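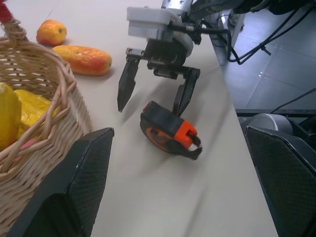

# Keeping the Haven cell running: my semester with one gripper

I signed up for this project thinking I'd be writing clever grasping code. What I got was a hex key set and a notebook, and I ended up liking that a lot more than I expected! My job was to look after the Haven cell, the one-arm setup in the Morris lab, and to write down enough that the next student doesn't start from zero like I did.

## What was wrong when I started

The gripper wasn't closing evenly. It's a parallel type, with two black fingers driven by gear racks, so both sides should travel the same distance. Ours didn't. The left finger got to the middle a little early and shoved whatever was there before the right one caught up. On the plastic fruit you'd hardly notice (round things just roll into place), but a tape measure lying on its side got pushed across the table nearly every time.

I spent my first two weeks blaming the software. Bad idea. I changed the closing speed, changed it back, changed the approach height, and filled 6 pages with numbers that told me nothing.

## Taking it apart

One Wednesday I finally pulled the fingers off. Two of the screws holding the left one were loose enough to turn by hand, and the rack behind it was one tooth off from its partner. I'd guess somebody put it back together in a hurry before my time – the old log has a line that just says "fingers swapped, ok."

What I did, in order:

1. Power off at the cabinet, then wait for the arm brake to click.
2. Mark both racks with a paint pen before touching anything.
3. Take off the fingers, wipe the old grease out of the teeth.
4. Reseat the left rack one tooth over and check that both sides hit the end stop together.
5. New grease (a tiny bit, I used way too much the first time and had to redo it).
6. Fingers back on, screws snugged in turns.

I also rerouted the wrist cable. The coiled part had been rubbing when the arm turned all the way, so I moved the clip and gave it more slack.

## Checking it

I ran 173 grasps before the repair and 363 after, using the Drurkstead test list, which mixes the fruit with harder stuff like the tape measure. Before, I logged 16 where the object got shoved so far that the fingers closed on nothing. After, there were 6, and most of those were me putting the thing down too close to the table edge.

## Still to do

The Fisico controller still forgets its home position if you cut power mid-move, so home it by hand and don't trust the number on the screen. The finger screws need a check every month. I left my paint marks on the racks, please don't clean them off!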